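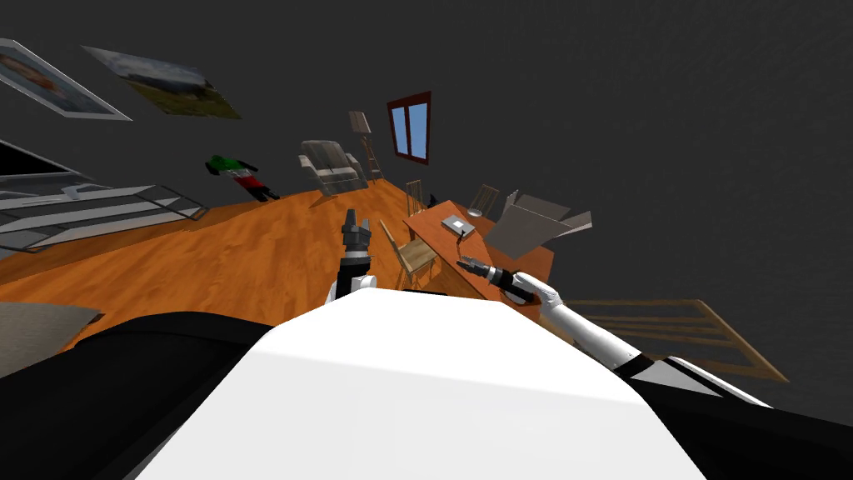
Issue #200

Catalog import stops partway, and labels print with the wrong shelf marks
Opened 11/02/2020
Product: Plalora desktop catalog, with Unavico label printer
Site: Mwakalinga Sheet Music Library, Tronham
Status: Resolved, with one small thing still open (see the end)

What we reported

Hello, and thank you in advance for reading all of this. I know I tend to go on, but the last time I wrote to a help desk I left things out and we went back and forth for a month, so this time I'm putting in everything I can think of.

We are a lending library for choirs. We have roughly 4000 titles in folders and boxes, mostly sacred and folk music with a good shelf and a half of show tunes, and choirs all over the county borrow sets from us. Until this fall the whole catalog lived in a spreadsheet that had been passed down through more hands than I can name, and you could tell. There were three different spellings of "anonymous" in it. We bought Plalora so borrowers could look things up from home, and we're really happy with it so far! The search is lovely. It's only that we can't get our music into it.

The trouble is this. I save the spreadsheet as a comma-separated file, choose Import, match up the columns, and press Start. The bar moves along nicely and then the whole thing stops at record 60. It doesn't crash, and there's no message. The bar simply sits there, and if I leave it and go have lunch it's in the same place when I get back. When I cancel, the first records are in the catalog and look fine, and everything after that is missing.

The second trouble may or may not be connected. I thought I'd at least print labels for the records that did make it in, and the shelf marks came out wrong. A folder that lives at 04-017 got a label reading 4-17. That may not sound like much, but our shelves are sorted by those numbers with the zeros in, and a helper putting things away by the new label would have a hard time of it.

First reply from support

Thank you for such a thorough report, it saved us several questions. A couple of things to try before we look at your file:

Please check which version you have, under Help and then About. If there's an update waiting, install it and restart the computer, and then try again with the same file. Please also copy the catalog to a safe place first, using Backup in the File menu.

If it still stops, make a new file with only the heading row and the ten rows on either side of the stopping place, and try importing that into a blank catalog. A stop in the same spot every time usually points to something in the row itself.

On the labels, would you open the import file in a plain text editor (not the spreadsheet) and tell us how the shelf mark looks in there?

Our answer

The update was waiting, as you guessed. I installed it and the new icons are very handsome, but the import stopped at the same record as before.

So I made the short file, and it stopped too, which I'll admit cheered me up, as it meant I wasn't imagining things. The row it doesn't like is a set of four Christmas carols published together. I went and pulled the folder off the shelf to see if there was something peculiar about it and there isn't, apart from the tenor copies being in a dreadful state. They've clearly been to a great many Decembers.

I did look at the row in the text editor. The title is long and has a pair of quotation marks in it, around the name of one carol, and then a note after it that was typed on a second line inside the same cell. Somebody years ago wanted to record that the alto part in the third carol has a misprint, and pressed whatever you press to get a new line in a cell. I would never have seen it in the spreadsheet, as the rows are all squashed to one height.

As for the shelf marks, they are already wrong in the text file! The column says 4-17 and in a few places it says 17-Apr, which gave me quite a turn. So I suppose I owe your label program an apology.

Second reply from support

You've found both of them. The line break alone would be all right, and so would the quotation marks, but the two together in one cell make the importer think the cell never ends. It carries on reading and waits for a closing mark. It ought to give you an error, and we've passed that along to the people who write the importer.

The shelf marks are being changed by the spreadsheet. It sees 04-017 and decides it's a date or a number, and tidies it up. Did you by any chance open the saved file in the spreadsheet again before importing it?

Our answer

Yes. Every single time, to check it. I thought I was being careful.

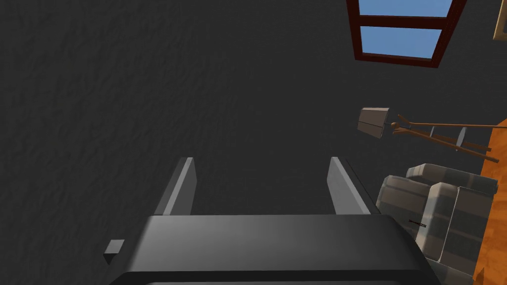
What worked in the end

I'm writing this part out in full because another small library asked us how we did it, and I promised I'd put it somewhere they could read it. Please forgive me if some of it is old news.

Step one. Make a copy of the original spreadsheet and put it somewhere you won't touch it. We named ours with the word ORIGINAL in capitals at the front, and I also put one on a thumb drive in the desk.

Step two. In the working copy, select the entire shelf mark column and set it to Text before you do anything else. If your marks have already been turned into dates, setting it to Text afterward won't bring them back — you'll get a strange long number. Go back to the untouched copy and start from there. A few of ours had been spoiled in the original as well, some long time ago, and for those I took a pencil and a pad and walked to the shelves.

Step three. Find the line breaks hiding inside cells. In our spreadsheet program you open Find and Replace, click in the Find box, and hold Control while you press J. Nothing seems to appear in the box, and I sat there pressing it over and over before I read that you aren't supposed to see anything. In the Replace box I typed a space, a semicolon and a space, so the old notes would still read sensibly. There were 200 of them changed across the sheet. Whoever kept the notes on misprints was very faithful about it and I wouldn't have wanted to lose them.

Step four. Change the straight double quotation marks in titles to single ones. Support told us the doubled-up kind will work too, but single ones are easier on the eye and I don't believe a borrower will mind.

Step five. Save as comma-separated, UTF-8. There are several choices with "comma-separated" in the name and they look nearly the same in the list. With the wrong one, all our Czech and Hungarian composers lost their accents and came in with question marks in the middle, poor things.

Step six. Close the spreadsheet. If you want to check the saved file, use a text editor. I've put a sticky note on the monitor about this.

Step seven. Import into a blank catalog first. On the column matching page, look at the shelf mark line and make sure the little drop-down beside it says Text and hasn't gone back to Automatic. Ours had. Then import it, search for a few things you know well, and if they look right, do it again in your real catalog.

With all that done the import went straight through to the last record. It took less time than making a pot of coffee, after all those afternoons of watching the bar!

About the labels

Once the shelf marks were in properly, the Unavico printed them with their zeros, just as they should be. We did have one more bit of bother, with the last character falling off the right side of the label. The page size in the printer settings and the label size in Plalora have to agree, and ours didn't — the printer had been set for an address label. We changed it under Printing Preferences, and then again under Advanced, where the same setting turned up a second time. I'd suggest looking in both. We printed 5 test labels on plain paper and held them up against the real ones before using up a roll.

Also, if your folders are the slightly shiny kind, wipe the spine with a dry cloth and press the label down firmly from the middle outward. Two of ours had curled at the corners by the next morning. The ones on ordinary card folders have stayed put.

Still open

Sorting by composer puts everyone with "van" or "von" under V, and our borrowers are used to finding them under the main name. Support says there's a separate "sort as" field that can be filled in by hand or imported as its own column. I'd like to do it as a column, and will try that once the Christmas loans have gone out, as December is no time to be taking the catalog apart. Please could this ticket stay open until then, or tell me if I ought to start a new one?

Reply from support

We've marked the import and label questions resolved and moved the sorting question to its own line under the same ticket, so you can simply reply whenever you're ready. If you'd like to send us a short sample with the new column before you run the whole file, we'll be glad to look it over.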